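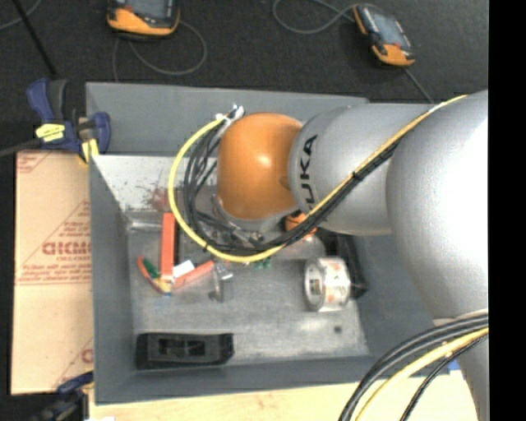
We use cookies to improve your experience. Accept all | Manage settings

Reading time: 4 minutes

Under the school field at Altau

The trench runs along the edge of what used to be the hockey pitch. It is narrow and, by the time we arrive in the late morning, deep enough that the site director has to climb a short ladder to come and talk. She has been digging in this valley for 17 years and asked that we print her job and leave out her name, as the landowner has had trouble with people bringing metal detectors at night.

The school at Altau wanted a new drainage pipe. The district asked for a survey first, which is normal where there are old field boundaries, and the survey found a line of stone where the maps showed nothing. "We thought it was a farm wall," she says. "You get a lot of those. I had put it down as two weeks' work and a short report."

The stone was the footing of a kiln. Two more have been found since, set close together, with a yard of packed clay between them. She believes they made everyday pots for a settlement further down the slope at Fundell, where a bath house was dug in her teacher's time.

"The bath house had all this coarse grey pottery and people argued for years over where it came from," she says. "The usual answer was that it came up the river. I said so myself, in print. I would write that paper differently now."

So far the team has bagged and numbered 2579 sherds. Most are from jars that cracked in the firing and were thrown into a pit behind the kilns. She is fond of the pit. "Broken pots are more use to me than whole ones. I can see the inside of the clay without asking anyone's permission to cut it."

One jar base has a thumb print in it, pressed in before firing. She was asked about it on the radio in February and is a bit tired of it. "It's a nice thing. It doesn't date anything. The charcoal will date it, if we get enough of it."

The charcoal is the slow part. Samples have gone to the laboratory at Weteteck, and she does not expect results before the summer. Until then she will only say that the kilns are Roman, and that the shape of the jar rims suggests they were in use for a fairly short time, perhaps a generation or two.

Has the school been patient? "Very. They lost the pitch for a term and the drain still isn't in. The children come to the fence at break and shout questions. Mostly they want to know if we've found a body."

They have not. They have found an iron hook, the jaw of a pig and 7 small bronze coins - five of them too worn to read. The coins are being cleaned and will go to the museum at Pyo with the best of the pottery. The kilns themselves will be recorded, covered with sand and left where they are. The drain has been moved to the other side of the field.

She would like to open one more trench, nearer the road, where the survey shows something round. There is no money for it yet. "I've asked," she says. "They told me to ask again when the report is finished, and the report waits for the charcoal."

She looks at her watch. The digger is due at one o'clock, and there is a spoil heap to move before it can get through the gate.

Contact us | Copyright. All rights reserved | Back to top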